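Dental sealant

A dental sealant is a thin coating painted onto the chewing surfaces of the back teeth to keep food and bacteria out of the grooves. It is used mostly on children and teenagers, soon after the permanent molars come in, though adults with deep grooves and no decay can have it too.

Materials

Most sealants are made from resin, which hardens under a curing light. Glass ionomer sealants are also used. They release fluoride and tolerate some moisture, so they are often chosen for teeth that have only partly come through the gum. Resin usually stays on the tooth longer. Either type may be clear, white or lightly tinted. A tinted sealant is easier to check at later visits.

Application

The tooth is cleaned, dried and kept apart from saliva with cotton or a rubber dam. For a resin sealant, an acid gel is placed on the enamel for a short time, rinsed off, and the tooth is dried again. The liquid is then brushed into the grooves and set with the light. No drilling is needed on a sound tooth, and numbing is rarely used. The dentist checks the bite at the end and smooths any high spot.

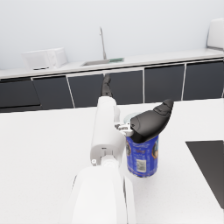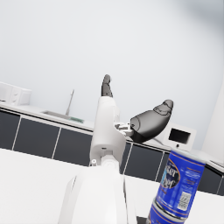 Wear and repair

Sealants can last for several years, but they chip and wear with chewing. Most losses in the first year come from moisture on the tooth during placement. A damaged sealant can be patched or replaced. Teeth are normally checked at each routine visit, and brushing and flossing continue as before, as a sealant does not protect the surfaces between teeth.

School programs

Some towns offer sealants through schools. In the Terley program, which began with the schools of Predidport and later took in Jovcombe, staff examined 673 children in one school year and placed 2402 sealants. At the follow-up check, 161 of these needed repair and 33 had been lost completely. A smaller program in Uibo uses glass ionomer only and sees children on Thursday mornings.

Safety

Side effects are uncommon. Allergy to a resin ingredient is possible, and patients with a known allergy should tell the dentist beforehand. Resin sealants may contain trace amounts of bisphenol A. Wiping or rinsing the surface after curing reduces contact with any unset material.

See also: Fluoride varnish; Molar; Tooth enamel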